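Home | About me | Letters | Archive | Contact

Two years of being a newcomer

Last updated: 17/08/2022

When I moved abroad I had a list. On the list were the bank account, the health card, the language course and the winter coat. I am a person who likes lists, and I finished this one in the first January. After that I had no plan at all, and I think my real moving began at that moment.

I am asked very often by friends at home if they should also go. They have good salaries and they have savings, and still they talk about leaving every time we call. I cannot answer for them. I can only write down some things which I did not know.

The first thing is paper. In my old city, Sukesari, my family name was known in the office and a matter was finished in one morning. In my new country my residence permit needed 3 visits and a translation of my birth certificate, then a second translation, as the first translator was not on the right register. The permit is good for 1,461 days. I did the calculation and it is four years with one leap day inside. I found it beautiful that a government gives you also the leap day.

The second thing is work. I had 60 people under me before. Now I have a desk by the window in a small company and I am responsible for invoices. My boss is younger than me and she is very polite. In the beginning I was ashamed to tell this to my parents, so I told them that I work "in finance". It is true, but it is a large word for my desk. 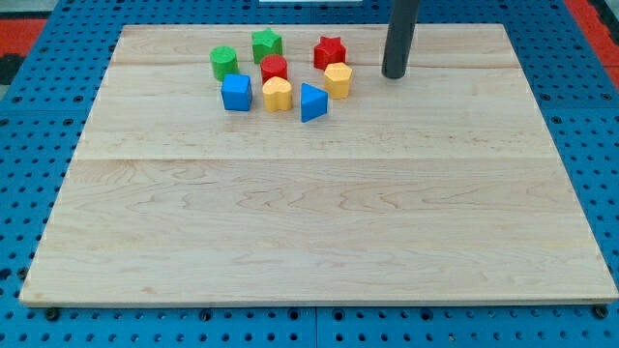

Colored blocks on a wooden board.

The third thing is the language, and here I have been slow. I can read the newspaper and I can write a letter to the landlord. But when four people talk at one table I am always one joke behind. I laugh when the others laugh - then I understand it on the tram.

There are shops for us, of course. In my street is a grocery called Esside, where one can buy the right rice and the noodles I ate as a child. Everything costs double, and in the first year I went there every Saturday. Now I go maybe once in a month. I buy bread at the Tomaszewski bakery on the corner, the dark one with seeds, and when I visited home this year I missed it on the second morning. My mother was a little hurt about this.

We still own the apartment in Sukesari. My husband wants to sell it and I do not want. The rent we get from it is small, after the agent and the repairs, and the money is difficult to move from there to here. He is right about the numbers. But so long as the apartment is there I have an address in two countries, and I sleep better with it.

Next week we look at a house in Stuleck, 2 stops farther out on the train line. It has a garden with a plum tree and a very ugly kitchen. I will write again when we have seen it.

Contact: please use the form | All texts copyright by the author | Back to top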